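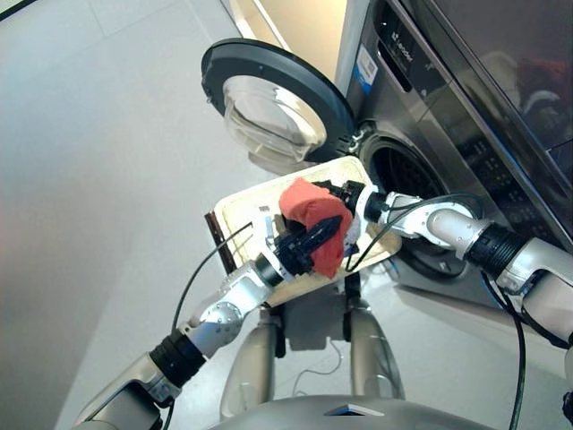
3.2 Belt tension and slip measurement

Slip between a ribbed belt and its pulleys was determined from the difference between the measured speed ratio and the geometric ratio at no load. Two optical encoders were mounted on the rig, one on the motor shaft and one on the driven shaft, and both were read by the same counter so that clock error would cancel. The no-load ratio was recorded again after each belt change. Ruppert and Alexiou used a single reference ratio for a whole batch of belts, but in our trials the effective pitch diameter moved enough between samples of the same nominal size to hide small values of slip.

Static tension was set by span frequency. The belt was plucked at mid-span and the first bending mode was taken from a microphone signal. Tension follows from the free span length, the mass per unit length and the square of the frequency. Mass per unit length was obtained by weighing each belt before installation; catalog values were not used. Bending stiffness was neglected. For the short center distance of the rig this overstates the tension slightly, and the error is the same for all belts of one cross section.

Each belt was run in for three hours at half of the rated torque and then retensioned. Mavromatis proposed a shorter run-in for belts with an elastic cord, but the tension decay curves we obtained for the Mernlow samples had not flattened by that point, and the longer period was kept for both suppliers. After run-in, the load on the driven shaft was raised in steps by a hysteresis brake. A step was held until the slip reading had been stable for one minute.

3.3 Test matrix

Belts were taken from two suppliers, Tallura and Mernlow, in polychloroprene and EPDM compounds. A total of 91 belts completed the full load sequence. Four more were removed during run-in when a rib separated from the backing — all four came from one production lot, and they are left out of the statistics below. The load sequence produced 2,267 stable readings, of which 551 were taken above the torque at which gross slip began.

Aging was carried out in an air oven before mounting. We did not age belts under tension. Deligiannis has argued that unloaded aging gives a milder result than service, and our tension decay data are consistent with this view, although the rig was not designed to test it.

4. Results

Figure 4 shows slip against the ratio of effective tension to total tension. In the lower part of the range, slip rises in proportion to load, as creep theory predicts. The slope depends on cord modulus and hardly at all on rib compound. The EPDM belts show a wider linear region, and their transition to gross slip is more gradual. Surface condition matters more near the transition: belts wiped with solvent before the test reached gross slip at a higher load than unwiped belts from the same lot.

Figure 4. Belt slip as a function of load ratio for unaged belts. Filled markers, EPDM; open markers, polychloroprene. Motor shaft speed 3,000 rpm. Bars show the spread between samples of one lot.

The aged polychloroprene belts lost tension faster than the unaged ones and had to be retensioned twice during the sequence. Readings taken between a drop in tension and the next adjustment were corrected to the nominal value by the method given in Section 2.4.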